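Laundry and Textile Handling > Folding and Feeding Machines
Thread: Provitz towel folder drops the second corner after every restart

agrewal
Friday, May 31, 2019

Good morning to all. I look after one Provitz folding cell in a hotel laundry in Brodport. The cell has a six-axis arm with the Negi gripper, one camera over the table, and a small conveyor behind. On the shop floor it is called Vader, because of the noise the vacuum pump makes when it starts. I will use this name below, it is shorter.

The problem is as follows. Vader picks the first corner of a bath towel without any trouble. For the second corner it goes to the correct side, closes the gripper, lifts, and has nothing. It tries again, and after 2 failed tries it puts the towel out to the reject bin. In the middle of the shift it works quite well, but after each restart the reject bin fills with towels that have nothing wrong with them.

What I have done until now:
- cleaned the camera window and the light cover
- changed the finger pads on the gripper (the old ones were shiny)
- checked the air pressure at the gripper, it is correct and it does not drop during closing
- ran the table calibration with the dotted plate, result is good
- restored the parameters from the backup of last November

None of this made a difference. Please advise where to look next. I attach no log because the log says only "grip lost", which I know already.

Abhishek Grewal

feedline_tom

How thick are your pads compared to the old ones? The Negi comes with two pad thicknesses depending on the year, and if you swap one for the other the closing height is off by enough to miss a hem. First corner is held up by the suction plate so it forgives you. Second corner doesn't get that help.

agrewal

Thank you for the fast reply. I have measured both with a caliper. The old pads are more worn, but the type is the same and the part number is the same. I also corrected the closing height in the tool table after the change. So I think it is not this, but I will measure again with the gripper closed.

mangle_queen

I would not look at the gripper at all. Works mid shift, fails after restart = something is relearned at startup. On ours the software takes the reference towel again every time you go through the start screen. If the towel you put there is badly laid, every corner it looks for afterwards is compared with a bad one. Mid shift it slowly adapts, so you think it healed itself.

What do you put on the table when it asks for the reference towel?

agrewal

We put the towel which is on top of the trolley. The operator lays it and presses OK. I must admit I never watched how it is laid.

mangle_queen

There you go.

servo_hal

Not convinced. I have had three of these cells and the reference towel only sets color and size. The corner search has its own threshold. You can put a potato sack there and it will still find corners, it will just complain about the area. In my opinion it is warm-up. Cold pump, slow vacuum, towel slips on the plate while the arm is already moving to corner two. Run the pump for a while before you start and see.

mangle_queen

servo_hal, which software do you have? In the old one you are right. In the newer one the hem profile is taken from the reference as well. There is a check box for it on the second page of the vision menu. It was off by default and then after one update it was on.

servo_hal

Old one, I never update a thing that runs. So maybe for his version you have a point. I still say test the pump first, it costs nothing.

agrewal

I have done both tests, one after the other, so the results are not mixed.

Test A, pump: I let the pump run for 40 minutes before the start, with the same careless reference towel from the trolley. The rejects were the same as before. So, with respect to servo_hal, it is not the warm-up on our machine.

Test B, reference: the check box is on. My colleague Ifeoma Ajayi prepared a reference towel with care, and I started the cell with cold pump. From the first 22 towels, 2 went to the reject bin, and one of these had a real tear. I am very satisfied with that.

I then switched the check box off to see. The cell picked the corners also, but the folds were not square, so I put it on again.

feedline_tom

Good result. Can you write up how she prepares it? We get the same thing on Mondays and I always blamed the weekend crew.

agrewal

With pleasure. Ifeoma and I wrote it together for our operators. We keep the reference towel apart from the others and prepare it on a flat place away from the machine, then carry it to the table.

Preparing the reference towel for Vader

1. Put the cell in hold from the panel and wait until the arm stands in the park position. Do not open the guard before the lamp is steady.

2. Wipe the camera window and the table with a dry cloth. Lint on the dark table is read as part of the towel outline.

3. Choose a towel of the type which runs today. A bath sheet cannot be the reference for hand towels, also when it is folded to the same size.

4. Spread a clean white sheet under it. Work on the towel with the palms flat and the fingers open, and press the ridges toward the edge. Do not pull at the corners, a pulled corner becomes longer than the others and Vader will remember this. Look where the small red tag is. Look also at the ends: if one is folded over itself, open it, and if there are loose threads like a fringe, cut them or take another towel. 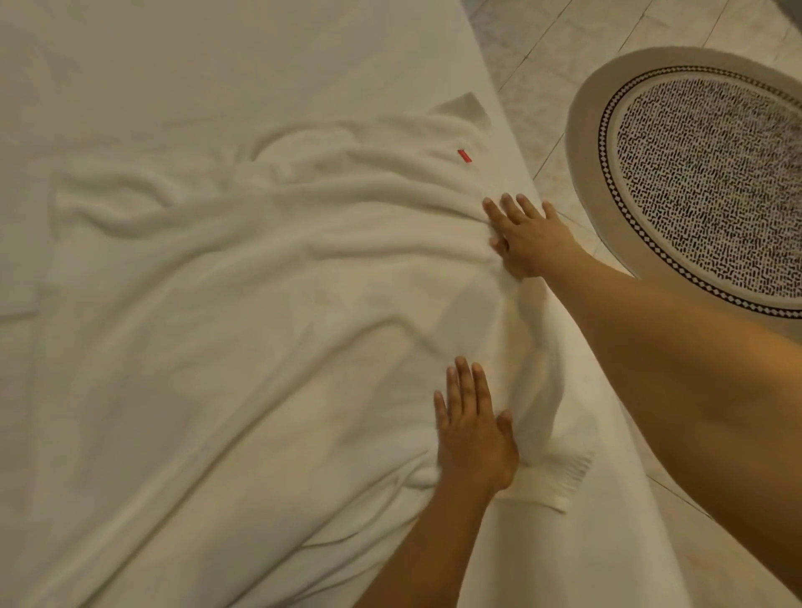 5. Roll the towel loosely on a tube, carry it to the cell and unroll it on the table, with the tag up. Smooth it once more, very lightly.

6. Close the guard, go to the start screen and take the reference. Look at the green outline on the monitor. It must follow the hem on all sides. When it jumps inward at one place there is still a fold there, and you should go back to step 5.

7. Save it under the name of the towel type. Do not save it over "default".

8. Release the hold and watch the first towels at the second corner. If the gripper closes in the air, take the reference again before you touch any other setting.

mangle_queen

Nice. I would argue with one thing, the tag. We lay it tag down. On our camera the red makes a dark spot and the outline sometimes goes around it like it was a hole.

agrewal

Thank you, I did not know that. With us the tag sits well inside the towel and the outline ignores it. We want it up because then the operator can see which side he has. But if someone has the tag on the hem, I agree that your way is safer.

servo_hal

Loose threads I can confirm, those were trouble on the old software too. The camera takes a bunch of threads for a corner and the gripper pulls air. We trim them or send the towel to rags.

The tube is a good idea. I always folded it over my arm and then wondered about the crease.

feedline_tom

Does the towel have to be a new one? Mine are all a bit wavy at the hem after a few months of washing.

agrewal

Please not new. We tried a new one and the hem was so stiff and straight that the normal towels did not fit the profile, and the rejects went up again. Take one that has been washed as often as the usual ones, but without damage. The pile should stand like in the rest of the trolley.

feedline_tom

Ok, will do that on Monday morning and report. Is yours stored in a bag?

agrewal

In a drawer next to the panel, rolled on the tube, with a note which type it is. Ifeoma changes it when the hem starts to curl. I should also say that I restored the pad height to the old value plus the wear, because I had corrected it two times by mistake. It had no influence on the rejects but I want to be correct about it, as feedline_tom asked me in the beginning.

feedline_tom

Ha, I knew there was something with the pads.

mangle_queen

One more for the list: write down the state of that check box somewhere on paper. After the next update it may be off again and you will be back here asking why the folds are crooked.

agrewal

It is now on a label inside the panel door, together with the closing height. Thank you to all three of you, I leave the thread open for the report from feedline_tom.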